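Journal > Fiction > Short Pieces

March 12, 2026
By Povilas Kütt

The Lighting of the Grotetti Arcade

Patrons are respectfully informed that the Grotetti Arcade will be illuminated at dusk, and that the management accepts no liability for recollections arising therefrom.

So read the card placed in every shop window between the fountain and the river steps. It had been drafted by Ozan Polat, Superintendent of Displays, and approved without amendment by the Board of Governors, whose members had not read it. The Governors were occupied with the seating plan. A dispute had arisen as to whether the soprano should stand on the balcony of the Sernero department store, which was wider, or on that of Kalniņš the furrier, which was warmer, and the correspondence on the matter had filled two boxes.

The illumination was in its hundredth year. In every previous year it had consisted of 151 lamps, hung along the ribs of the glass roof and lit in order from the western door. The Superintendent kept a register in which each lamp had its own page. Lamp 12 had been replaced after a storm. Lamp 88 hummed. Lamp 100 hung above the door of Sernero, and against it some earlier Superintendent had written, in brown ink, the words "to be lit last", with no signature and no explanation.

It had never been lit last. The order of lighting was fixed by the bylaws, and the bylaws ran from west to east. Mr Polat had served under them for the whole of his working life and had not thought to question them until the afternoon of the centenary, when the contractors, Akex, wrote to advise that their new switching board could light the lamps in any sequence the client desired. They enclosed a form. There was a box on it marked Sequence, and the box was empty.

He considered the form over his tea. At a quarter to six he completed it in block capitals, kept the carbon copy, and carried the original down to the engineer himself.

The evening opened in accordance with the programme. The choir of the Foundling School sang from the river steps. The Chair of the Governors welcomed the public, thanked the shopkeepers, and thanked the late founder, whose portrait had been dusted for the occasion. The soprano appeared on the balcony of Kalniņš in a borrowed coat. At the last stroke of the hour the curtains fell from the four great windows of Sernero, where clockwork skaters turned on a pond of looking-glass, and the crowd gave the sigh it gave every year.

Then the lamps came on, one after another, from the western door. They reached the door of Sernero and passed over it. A small square of the roof stayed dark while the light ran on to the river, and a murmur followed it down the arcade.

In the dark square, for the space of a breath, those standing beneath could see through the glass. There were stars over the arcade. The older people said afterwards that they had forgotten the roof was made to be looked through, and several of them did not put their hats back on for some time. The soprano, who had been told to begin on the final lamp, waited with her hands folded.

Lamp 100 was lit. She began.

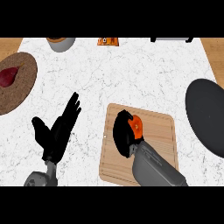

Povilas Kütt wrote to the Governors the following morning that the pause had been the finest thing in the programme, and that he trusted it was deliberate, for he had stood under that door as a boy in the year the lamp failed and had seen the same stars.

The Governors found no record of such a failure. They asked the Superintendent to consult the register, and Mr Polat turned up the page, read the line in brown ink, and reported that the lamp was in good order. The letter was placed on file. In June, when the bylaws came up for their customary review, a clause was added concerning the sequence of lighting, and it was carried before luncheon with no one speaking against it.

Mr Polat entered the change in the register that afternoon. He used black ink, and signed his name.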